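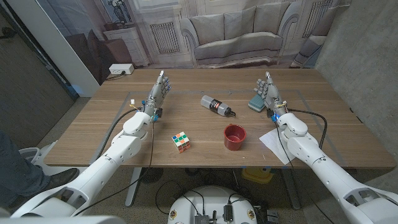

Most advice on finishing a tabletop starts with the finish, when the sanding sequence decides more of the result. I stop at 200 grit for oil. Going finer closes the surface, and the oil takes unevenly. Direction matters as much as grit: on a top with the grain running horizontally and a warm brown tone, like this one, any scratch made across the grain shows as soon as the light is low. Bianca Pop, who taught the evening course at Lidstead, had us wipe the bare wood with a damp rag first to raise the fibers, then sand once more by hand.

Oil goes on in thin coats. I use 2 for a shelf and 3 for anything that will hold drinks. Leave each coat overnight - longer in March, when my shop is cold - and wipe off the excess before it turns tacky.

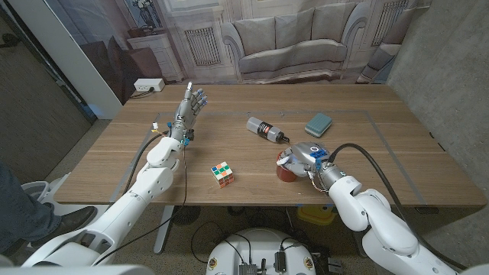
Dark cup, walnut-grain top.

Rings are the usual complaint. A pale ring is moisture in the finish and often lifts with gentle heat. A black ring is in the wood itself and needs oxalic acid or a scraper. 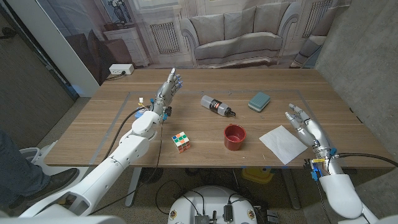 Arash Mirzaei prefers the scraper, and for a small mark I agree with him. Acid lightens the area around the stain too, so the whole board has to be treated to match. Rinse twice, let it dry fully, then go back to 200 grit and start the oil again.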